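How to Collect, Clean and Sort Plastic Bottle Caps at Home

By Angelica Agbayani
30 Mar 2020

Plastic bottle caps pile up fast in any house where people drink milk, juice or bottled water. They are small, they roll under things, and many curbside programs don't want them loose because they fall through the screens at the sorting plant. Kept apart and sorted, they are useful. Schools use them for counting and mosaics, and some drop-off points take them by the bag.

These are the steps we use at our house. A full jar takes one evening, most of it waiting for caps to dry.

What you need

A wide-mouth jar or a tub with a lid
A dishpan and dish soap
An old toothbrush
A mesh produce bag or a colander
Two old towels
Small bags or boxes for the sorted caps
A permanent marker and masking tape

Step 1: Collect

Keep the jar where the bottles get opened. Ours sits next to the sink. When it was in the garage the caps ended up on the counter anyway.

Rinse each cap under the tap before it goes in the jar. Milk caps need this the most. A milk cap that goes in unrinsed will smell within two days, and then the whole jar has to be emptied.

Leave out metal caps, corks, pump tops and anything with a spring in it. Caps from motor oil, bleach or pesticide should go in the trash with their containers or wherever your town tells you to take them.

Step 2: Take out the liners

Some caps have a soft disk pressed into the top on the inside. It may be foam, paper or a thin rubbery plastic. Slide the tip of a butter knife under the edge and it will usually lift in one piece. If the liner is molded in and doesn't move, leave it. Put those caps in their own bag, and ask the person receiving them whether they are wanted.

Check for the tamper ring too. It normally stays on the neck of the bottle, but now and then it hangs from the cap by a tab. Snip it off with scissors.

Step 3: Wash

Fill the dishpan with warm water and a squirt of dish soap. Put in no more than 100 caps at a time. With more than that the ones in the middle don't get clean.

Let them soak for 32 minutes if you follow my mother-in-law's kitchen timer, which has a bad dial and can't be set to thirty. Any half hour will do. Then stir them hard with your hand and go over the threads of the dirty ones with the toothbrush. Sugar from soda and juice dries in the threads and will draw ants if it stays there.

Drain, fill the pan with clean water, stir, and drain again. Caps that still feel sticky get a second wash.

Step 4: Dry

Lay a towel flat and set the caps on it open side down. After an hour, turn them over and move them to the second towel. Water hides in the groove behind the inner ring, so give each one a tap as you turn it. Leave them overnight if you plan to store them in closed bags. Damp caps in a closed bag will grow mold.

If you are short of time, put them in the mesh bag and swing it outdoors. This gets most of the water out. You still need the towel afterward.

Step 5: Sort by color

Spread the dry caps out on a flat surface with good light. A soft cloth or a throw keeps them from rolling and makes less noise than a bare table, and a dark one makes the pale caps easy to pick out. Work with a small handful at a time and push the next handful in when the first is gone.

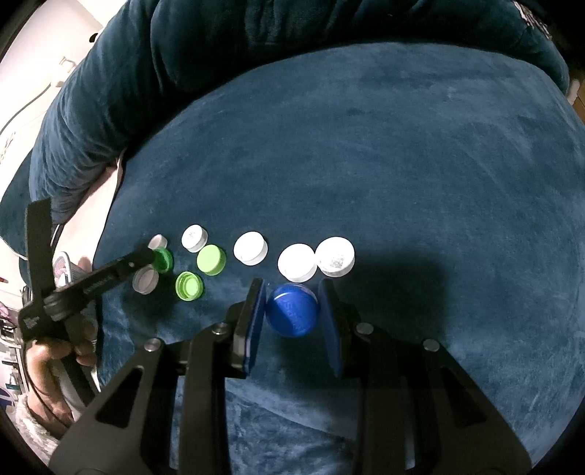

Start with white, which is nearly always the biggest group. Then take the greens, then the blues, and finish with whatever is left. Turn any cap that has landed upside down before you decide on it, because the inside can look darker than the top.

Greens are where people disagree. A yellowish lime and a deep bottle green don't look right in the same patch of a mosaic, so if the caps are going to an art project, split them into light and dark. For recycling, one bag of green is fine unless the drop-off point says otherwise.

Printed caps can be sorted by their base color. If you want plain tops only, rub the print with a little rubbing alcohol on a rag. Some inks come off and some don't. Raised lettering is part of the cap and stays.

Step 6: Sort by size, if it matters

For counting games and recycling, skip this step. For mosaics and wheels it saves time later. Cut a hole in a piece of cardboard that a standard water bottle cap just passes through. Whatever goes through is small and whatever stays on top is large. You may want a second hole for the very wide caps from juice jugs.

Step 7: Bag and label

Write the color, the size and the number of caps on a strip of masking tape and stick it on the bag. Our last batch came to 134, and 9 of those went in the trash because they were cracked or had liners that crumbled.

Store the bags away from a heater or a sunny window. Keep them out of reach of babies and dogs. Small caps are a choking hazard, so do the sorting after the little ones are in bed, or at a surface they can't get to.

Common problems

The caps still smell. Soak them overnight in water with a spoonful of baking soda, then wash again. If they smell after that, throw them out.

There is a gray film inside. This is usually hard water. Wipe it with a cloth dipped in white vinegar and rinse.

Label glue on the sides. Rub in a drop of cooking oil, leave it ten minutes, and wash with soap.

The color doesn't fit any group. Keep an odds bag. Pink, purple and orange caps are uncommon in our jar and it takes months to get enough of one to use. Cherry Mae Ambrosio's class took our whole odds bag in early March for a number line, and mixed colors suited them.

Before you drop them off

Call first. Places that take caps change their rules, and some only accept certain plastics. Look inside the cap for a small number in a triangle. A 2 or a 5 is typical, though plenty of caps have no mark at all. If the drop-off point wants them separated by number, do that right after drying, before you sort by color, or you will be turning them all over twice.

Related articles
Making a Cap Mosaic on Scrap Board, by Umut Sarıgül
Getting Label Glue off Glass Jars
A Cap Counting Tray for Preschoolers
What to Do With Mismatched Food Container Lids

Contact | Copyright 2020 Suvwood Home Pages | Back to top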